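Projektbericht: Greif- und Drehplanung für Drehregler in der Simulation
Teilprojekt Flullus, Bearbeitung: Ridwan Sopacua und Lachlan Kereama
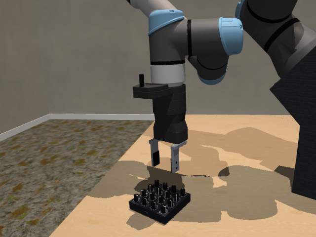

1 Aufgabenstellung

Ziel des Teilprojekts war eine Softwarekette, mit der ein Manipulator einen vorgegebenen Drehknopf auf einem Bedienfeld anfährt, greift und auf einen Sollwinkel dreht. Das Bedienfeld trägt 16 Knöpfe in einem Raster von vier mal vier. Seine Lage auf dem Tisch ist zu Beginn jedes Versuchs unbekannt und wird aus den Kameradaten geschätzt. Alle Ergebnisse in diesem Bericht stammen aus der Simulation. Die Übertragung auf reale Hardware war nicht Gegenstand der Arbeit.

2 Softwarestruktur

Die Kette besteht aus zwei eigenen Paketen. Raltinik übernimmt Lageschätzung und Knopfzuordnung, Purba die Bahnplanung und die Regelung beim Drehen. Beide Pakete tauschen Nachrichten mit Zeitstempel aus. Die Simulationsumgebung wurde aus dem Vorgängerprojekt Junness übernommen und um ein Gelenkmodell für die Knöpfe erweitert. Jeder Knopf ist darin ein Drehgelenk mit Anschlägen und einer Reibung, die pro Versuch zufällig gesetzt wird.

3 Lageschätzung

Der Umriss des Bedienfelds wird zunächst als Viereck in der Tischebene bestimmt. Da das Feld annähernd quadratisch ist, bleibt die Drehung um die Hochachse bis auf Vielfache von 90 Grad unbestimmt. Aufgelöst wird die Mehrdeutigkeit über die Buchse an der Seitenfläche, die nur an einer Seite modelliert ist. Liegt diese Seite vom Sensor abgewandt, fordert Raltinik eine zweite Ansicht aus einer versetzten Handgelenkpose an.

Schwierigkeiten bereitete der Schattenwurf des Arms. In der ersten Fassung arbeitete die Segmentierung mit einem festen Helligkeitsschwellwert. Schatten auf der hellen Tischplatte wurden dabei dem schwarzen Gehäuse zugeschlagen, und der geschätzte Mittelpunkt wanderte zur Schattenseite. Die aktuelle Fassung verwendet zusätzlich das Tiefenbild und verwirft alle Bildpunkte, deren Höhe über der Tischebene unter 6 mm liegt. Der Schwellwert wurde von Hand eingestellt.

4 Planung

Die Anfahrt ist in zwei Abschnitte geteilt. Der erste führt kollisionsfrei in eine Vorgreifpose mit senkrecht nach unten gerichtetem Greifer über dem Zielknopf. Der zweite ist eine geradlinige Absenkung entlang der Knopfachse. Der Planer berücksichtigt den Arm, den Sockel, die Tischplatte und die Nachbarknöpfe als Hindernisse. Die geöffneten Finger werden als Quader mit Sicherheitszuschlag modelliert.

Für den Greifwinkel um die Knopfachse erzeugt Purba 24 Kandidaten in gleichmäßigen Schritten. Jeder Kandidat wird auf Kollision der Finger mit den Nachbarknöpfen und auf den verbleibenden Drehbereich des letzten Handgelenks geprüft. Von den zulässigen Kandidaten wird derjenige gewählt, bei dem der Sollwinkel ohne Umgreifen erreichbar ist. Existiert keiner, wird die Drehung in Teilbewegungen zerlegt.

Die inverse Kinematik wird numerisch gelöst. Startwert ist die Lösung des vorherigen Kandidaten, um Sprünge zwischen verschiedenen Armkonfigurationen zu vermeiden. Bei Knöpfen nahe am Sockel führte das wiederholt zu Lösungen dicht an der Gelenkgrenze. Ein Strafterm für den Grenzabstand hat die Zahl der Abbrüche gesenkt, verlängert aber die Rechenzeit.

5 Regelung

Während der Drehung ist der Arm in der Ebene nachgiebig geregelt, um kleine Versätze zwischen Greiferachse und Knopfachse auszugleichen. Die Drehung selbst erfolgt positionsgeregelt mit begrenztem Moment. Steigt das Moment über den Grenzwert, ohne dass sich der Winkel ändert, wird ein Anschlag angenommen und die Bewegung beendet.

6 Ergebnisse

Ausgewertet wurden 73 Versuche mit zufälliger Feldlage und zufälligem Zielknopf. Als erfolgreich galt ein Versuch, wenn der Endwinkel höchstens 2 Grad vom Sollwert abwich und kein Nachbarknopf verstellt wurde. In 6 Versuchen wurde dieses Kriterium verfehlt. Vier davon gehen auf eine falsch aufgelöste Orientierung zurück, zwei auf Schlupf zwischen Fingern und Knopf bei hoher Reibung.

7 Offene Punkte

Der Schlupf wird derzeit nicht erkannt, weil die Regelung den Knopfwinkel aus dem Handgelenkwinkel ableitet. Vorgesehen ist ein Abgleich mit den Skalenmarkierungen nach dem Loslassen. Dafür muss der Arm in eine Beobachtungspose zurückfahren, deren Lage noch nicht festgelegt ist. Die Parameterdateien liegen im Projektverzeichnis von Purba, Stand 5. April.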